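Does Paper Really Protect a Table?

People cover tables with brown paper before they paint, glue or sort things. They say it keeps the table safe. Should you believe them? Let's check before we use up a whole roll.

What is kraft paper?

Kraft paper is the strong brown paper used for grocery bags and parcels. "Kraft" is a German word for strength. Strong does not mean waterproof, though. Put one drop of water on a scrap and wait 15 minutes. Then feel the back. Is it damp? If it is, a big spill of paint could get through too. So paper is fine for crumbs, pencil marks and dabs of glue. I would not trust it with a full cup of juice.

What about the creases?

Some people say a paper cover has to be perfectly smooth. Does it? A marble may roll off course when it meets a crease, and your pen may bump. For sorting buttons, I can't see that it matters much. A big work table can have creased paper all over it and still be divided up into spaces with blue painter's tape.
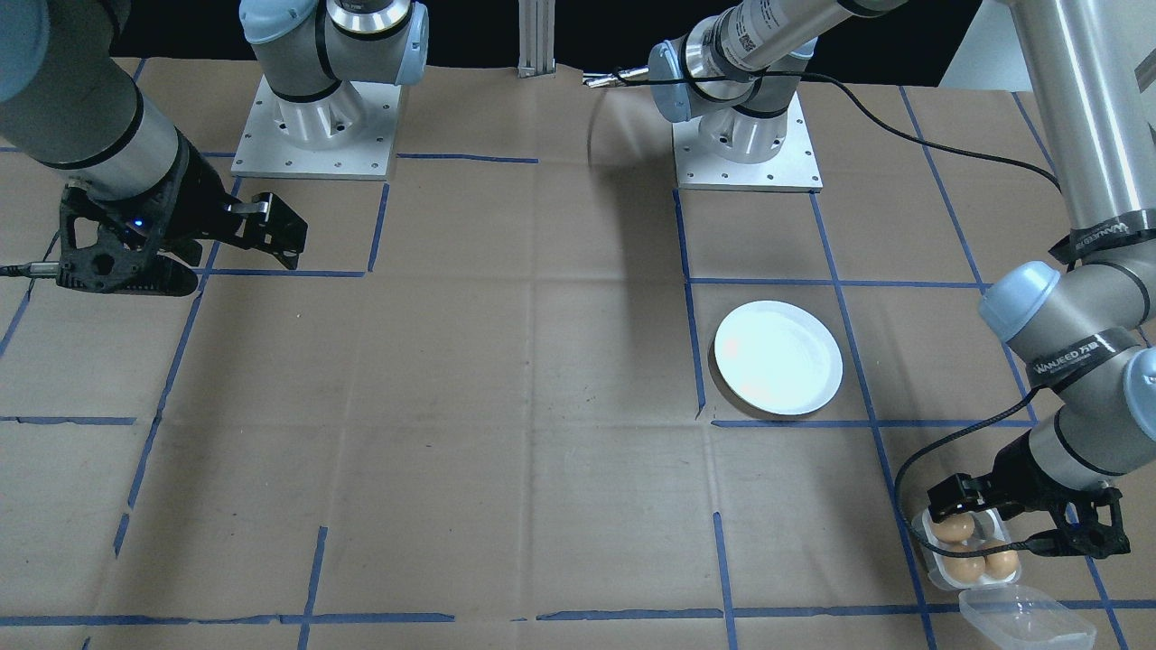 Why blue tape?

Painter's tape is made to peel off easily. That is what the package says, anyway, and packages like to brag. Test it on a spare piece of paper first. Press down 2 strips, leave one for a minute and the other overnight, then pull both up slowly. Did either one tear the paper?

Do the boxes have to be the same size?

A pattern of boxes in rows is called a grid. People will tell you a grid must be measured with a ruler. For a map or a board game, they are probably right. For keeping shells apart from pebbles, boxes that are roughly rectangular should do. Try it both ways and see if you can tell any difference when you sort.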